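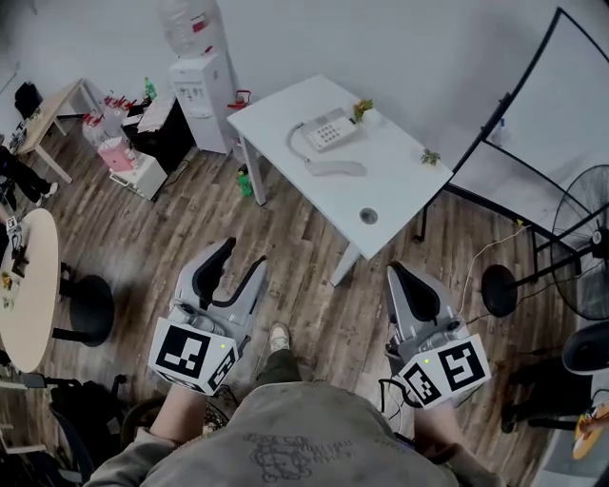
Friday, October 2, 2020

To: Bart Visser
From: Min-kyu Yeom
Re: Clullach office, where we are with the front room

Hi Bart,

You asked for something in writing before you go to your own board, so I'll try to get it all down in one go. The short version is that the front room is nearly usable, we're under budget so far, and I still have a list of small stuff that's going to bug me until it's gone.

When I wrote to you in July we had a bare floor, a lot of boxes and one extension cord doing way too much work. It's a much nicer place to walk into now! The white desk is staying where it is, a little out from the wall, with the water dispenser behind it. I know we went back and forth on that (you wanted the desk flat against the wall, and on the drawing it does look tidier), but with the dispenser back there people would've been reaching over whoever was sitting down. We tried it your way for two days and moved it back.

The phone is on the desk. I went with the plain kind with a keypad and a coiled cord, even though Trusell offered us a fancier one with a screen. The handset still spends more time lying next to the phone than on it, so if you've called the front line and gotten a busy signal, please try again, or just call my cell. I'm going to put a little sign up. The cable hole in the desktop ended up near the front edge where I would've wanted it at the back, and Sundqvist say they can turn the top around, but I'd have to clear everything off and I haven't picked a day.

I also put a couple of small plants on the desk, one of them a succulent. They came out of my own pocket so you won't find them in the numbers. They make me happy.

Money, then. You gave us 800 dollars for the small furnishings (the desk and the tables were on the earlier grant, so I'm leaving those out). We've spent 218 on the stools and storage boxes, and 117 on the phone and getting the line hooked up. That leaves 465. The dispenser is on the Letaso contract and comes out of the running costs, and so does the water. I've scanned the receipts and they're in the shared folder under "front room." One of them is pretty faded, sorry, it was in my coat pocket for a while.

The floor I'm really pleased with. It's the wood-look laminate in the gray-brown, and it goes with the white furniture much better than I expected from the sample. It's easy to sweep too. One plank over by the door clicks when you step on it and the installer is coming back for that at no charge.

Now the part that isn't finished. The side of the room with the black cabinet is where everything goes when people don't know where else to put it. There's a stack of papers on top of the cabinet that I keep meaning to sort, and a white storage box and a pink bag in front of it, so you have to shift those before you can get in. The light wooden table in the corner has turned into the place for bags and bottles. I've asked everybody to take their stuff home on Fridays. Some do! I'd like to put up a row of hooks and one decent shelf over there and I think that would fix most of it. Same goes for the round table, which I wanted to keep clear for visitors and which collects little bits and pieces all week long.

The fire extinguisher is on the floor next to the dispenser. It needs a wall bracket and a sign above it, and I'd like that done before anything else on the list. The building manager has to approve the drilling, and I've asked him twice. If you could send him a line from your end it might help.

What I'm asking for is your okay to use part of what's left on the hooks, the shelf and the bracket. I have a quote from Sundqvist for up to 4 hours of labor, and I'll forward it with the parts list. Anything left after that I'd like to hold on to for a second black office chair, as long as you don't mind it coming out of this pot.

Next up for me: the papers, the cable hole, the clicking plank, then labels for the cabinet. Come by and see it whenever you're over this way, there's plenty of water and the coffee is on me.

Thanks again, Bart,
Min-kyu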